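Skip to content
Search this site: Type and press enter
Filed under: Student Clubs > Robotics > FAQs
Print this page | E-mail to a friend

Wirkance Robotics Club: Your Questions

We get lots of lovely e-mails at the start of each term, and many of them ask the same things, so we've gathered our answers here. If yours is missing, write to us or pop in at lunch — the door is nearly always open.

Do I need to know how to code before I join?

Not at all! Plenty of our members had never written a line before their first session. We start everyone on the Lenow beginner sheets, which take you gently through moving an arm from one point to another, and after that you choose whichever project group takes your fancy (and you can change your mind, people often do).

What does it cost?

Membership is $12 a term, which goes towards cable ties, screws and the biscuit tin. If that's a worry for your family, have a quiet word at the office and it will be looked after.

When do you meet?

After school in the Gunawardena Building, from 3:30 until 5:30. Juniors are welcome to head off earlier if they have a bus to catch. We take a break in December and start up again with the new school year.

What is the Bevar project?

Bevar is our entry in the regional schools' automation challenge, and it's the one most visitors ask about. The task is to have an arm help take apart old desktop computers so the parts can be sorted for reuse or recycling. Our seniors are concentrating on the inside of the case, where there is an awful lot to bump into: the processor socket and its metal lever, the graphics card, the power supply, and all those colourful cables that never seem to sit the same way from one computer to the next. The side panel comes off by hand before the arm goes anywhere near the machine, and the camera beside the gripper gives the programmers a close view of what they're working with.
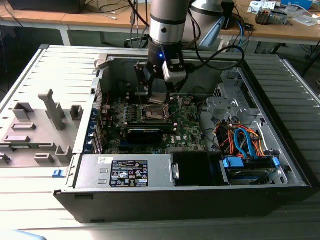

Can we donate an old computer?

Yes please! Desktop towers are what we need most, in any condition, and it doesn't matter a bit if they no longer switch on. Please take out or wipe the hard drive first, and leave monitors and anything with a battery at home, as we haven't anywhere safe to store them. We can take 2 towers per family at the moment — our cupboard is only so big.

Can parents come and watch?

We'd be delighted. Sign in at the front office, wear closed shoes, and stay behind the yellow line whenever an arm is powered up.

Print this page | E-mail to a friend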